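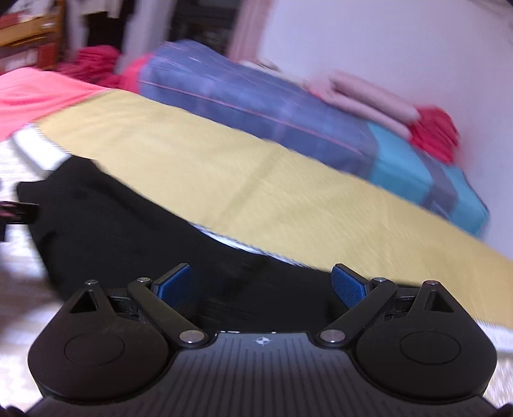
Ticket 811: Left finger lags behind right when closing on dark cloth

Opened by: Tsegereda Tesfamariam
Assigned to: Vega Paredes
Project: Purkmont student fabric-handling project, hand-held gripper
Priority: Medium
Status: Closed

Original report, Wednesday, February 5, 2025

Hi everyone, and thank you in advance for reading all of this, I know I write long tickets! We had a really good afternoon with the cloth set and I don't want this to sound like a complaint, but the gripper has started doing something odd and I'd like a second pair of eyes on it before our next session.

When I squeeze the handle slowly, the right finger starts moving right away and the left one waits a moment, then catches up with a little jump. With the yellow cloth you hardly notice. With the black cloth it matters a lot, because by the time the left pad comes in, the right one has already pushed the fold over sideways and I end up pinching one layer when I wanted two (or nothing at all, which happened more than I'd like to admit).

The other half of the problem is in the recordings. Our labeling script marks the moment the jaws close, and on the black cloth it keeps marking it late. I went back through 64 recordings from this cloth set and 9 of them have the close mark clearly in the wrong place. All 9 are on black cloth. I've put their names in the project sheet under "late close" so you don't have to hunt for them.

What I already tried:
- Restarted the recorder and ran the opening and closing check again. It passed.
- Wiped both blue pads with a barely damp cloth and let them dry.
- Swapped hands, in case it was me. It wasn't me, or at least it wasn't only me.
- Made the fold taller before grasping. That helped a bit, but it isn't how the task is written.

I haven't touched any screws. I remember what happened last June and I'm not going to be the one who does it again.

Warmly,
Tsegereda

Reply from Vega Paredes

Thank you for such a careful report, Tsegereda, and please never apologize for the long ones. They save me a trip!

My first guess is that you have two separate problems that happen to show up on the same cloth. The jump in the left finger sounds mechanical to me. The late mark sounds like the script, which looks for the gap between the blue pads to stop shrinking and then waits for a few steady frames before it commits. If one finger arrives with a hop, the gap takes longer to settle, and the mark slides. Why that would only bite on black I'm less sure of, so let's take the finger first and see what's left over.

Could you please do the following when you get a quiet moment?

1. Stop the recorder and hold the gripper with the fingers pointing away from you, so that your left and mine are the same.
2. Open and close it very slowly with nothing in the jaws. Watch the big flat screw at the inner end of each arm. The arm should turn around it without the screw turning too.
3. Hold the fingertip gently and wiggle it side to side, first right, then left. Tell me if one feels looser.
4. Look at the small pins at the outer ends of the arms and see whether either one is standing proud.
5. Please don't tighten anything yet, even if it's tempting.

Vega

Reply from Tsegereda Tesfamariam

Done, and I think we have something. The right side is lovely, smooth all the way. On the left the big flat screw turns along with the arm for the first part of the movement and then stops, and that's exactly when the finger jumps. The left fingertip doesn't feel any looser than the right one, and both outer pins are sitting where they should as far as I can tell. Brenda Gosling tried it too, without my telling her which side to watch, and she picked the left.

Reply from Vega Paredes

That's great news, in the sense that it's a very fixable thing. The pivot is binding. I'd expect a bit of lint has worked its way under the screw head, given how much fabric you've all been through.

Back the left screw out, clean under the head and around the hole with a dry cotton swab, and put it back in until it just touches. Then turn it out again by a hair, so the arm swings freely but doesn't rattle. The threadlocker is in the Tekia drawer, second shelf. One tiny drop, please! Leave it overnight before anyone picks up cloth with it. When it's back together, run the opening and closing check 5 times in a row and write down any pass where the two fingers don't meet in the middle.

Reply from Tsegereda Tesfamariam

There was quite a little felt washer of fluff under there, dark gray, and I'm nearly proud of it. Cleaned, refitted, one drop (a truly tiny one), left overnight. All of the check runs passed and the fingers meet in the middle each time. It feels like a new tool.

I recorded a short set on the black cloth afterward with the same folds as before. Grasps are much better. The close mark is better too, but I still see it come in late now and then, mostly when I'm moving fast on the way in.

Reply from Rosângela Barbosa

Hello both, jumping in on the script side. I looked at the recordings on Tsegereda's list. On the black cloth the recorder's automatic exposure runs longer, and when the hand is moving quickly the edges of things smear. The script was reading some of that smear as the gap still changing. I've set a fixed exposure for the whole cloth set in the Rarkico settings file and shortened the steady wait. Please pull the new settings before you record again. The older recordings can be relabeled by hand, and Vanderleia Pacheco has kindly offered to take those.

Reply from Tsegereda Tesfamariam

Pulled the new settings and ran the black and yellow cloths again with Brenda, slow and fast. Every close mark landed where we would have put it ourselves. Vanderleia has finished the relabeling and the sheet is up to date. Thank you all so much, I'm very happy for this to be closed.

Closing note, Vega Paredes

Closed as fixed. Cause: lint under the left pivot screw, plus automatic exposure on dark cloth. I've added "check under both pivot screws for lint" to the start-of-week list on the Coutinho board, and the swabs now live in the same drawer as the threadlocker. If the jump comes back, please reopen this ticket so the history stays together.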